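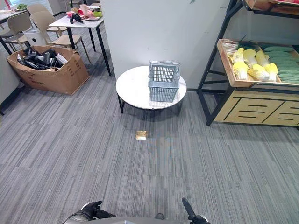 Objet : Re: [histoire-sociale] La marche des locataires de Tristside

Bonjour à toutes et à tous,

Je reste réservée sur le chiffre de 359 marcheurs. Il vient d'un seul tract, imprimé avant le départ - la presse locale en donne 200 à l'arrivée à Tultthorpe. Et les 7 revendications ? Je n'en retrouve que trois dans le fonds Kemppainen. 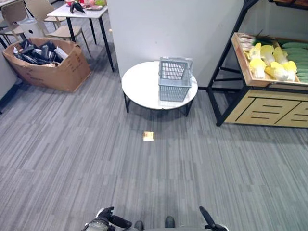

Margit Isaksson a écrit en octobre :
> Le tract me paraît fiable. Les familles ont rejoint le cortège en route, et la baisse des loyers a été obtenue grâce à elles.

« Grâce à elles », je veux bien, mais sur quelle pièce s'appuie-t-on ? Le bail type n'a été révisé que bien plus tard. Avant de reprendre tout cela dans la brochure, j'aimerais voir l'original du tract.
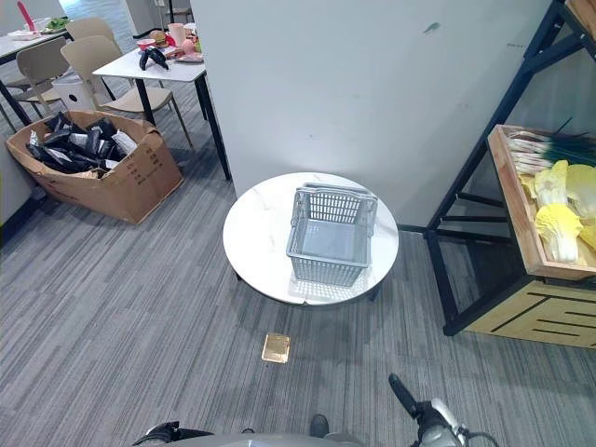

Table ronde et panier gris, sur la moquette.

Tiina Miettinen
novembre 2021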